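The cell that gets rehearsed before breakfast

There is a kitchen robot in Hikivberg that clears tables, and I have spent a very happy couple of days learning how it is kept in tune. The arm has a name, Cai, and a real bench with real crockery on it. But most of the looking after happens in a simulated copy, where every change to the gripper settings gets tried first. I went expecting spanners and came away in love with a brown tabletop that doesn't exist!

The yellow tray turns up in both of these views from the simulated bench, and so do parts of the gripper. 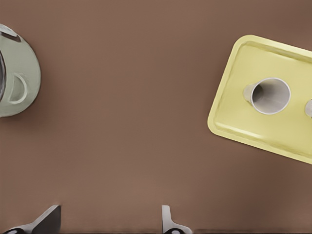
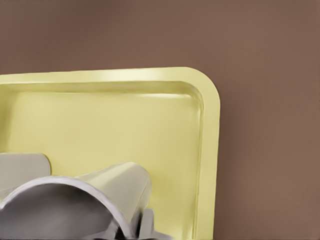
Wrong place to start, according to a fitter at the Dammont workshop, who told me that a rehearsal is only as good as the last set of measurements fed into it, and that I should go and watch those being taken before I wrote a word about software. "Your copy doesn't wear out," was the way it was put to me. "Mine does, every shift, and somebody has to go and tell the copy."

So I went and watched, and the fitter was right. It is lovely work. The arm is parked, the power is isolated and the fingers come off one at a time. Each pad is wiped, checked for a worn lip and measured against a steel gauge that lives in a felt-lined drawer and is handed over like a christening spoon. If a pad has lost more than the limit, it is swapped. If it has lost less, the new figure goes into a notebook, then into the copy, so that the simulated fingers close to the same gap as the tired ones on the bench.

Then comes the camera. A printed board goes on the table in 12 positions, and the software compares where it thinks the board is with where the arm can touch it. Any disagreement over 3 millimetres and the whole lot is done again, with tea. I saw it done twice. The second time, a loose bracket screw was the culprit, and the pleasure on everyone's faces when it was found was quite something.

Only after that does the rehearsal run. The shared program is called Pravska, and it takes the cell through 912 attempts with the crockery shuffled between them: pots, cups, trays, at angles you would never choose yourself. It takes roughly 40 minutes. The misses are sorted by object, and cups lying on their sides have been the stubborn ones since April, when the old pads were replaced by a softer sort. The current fix is a slightly slower approach and a wider opening before the fingers come down. It seems to be helping, though the trays now want looking at too, as the lower approach brings the fingers closer to the rim than anyone likes.

I asked whether all this could be left to run by itself overnight. It could, and sometimes it is, but the team prefers to be in the room for the first few goes after a pad change, with the notebook open. When I left, the left-hand finger was off again and the felt-lined drawer was open.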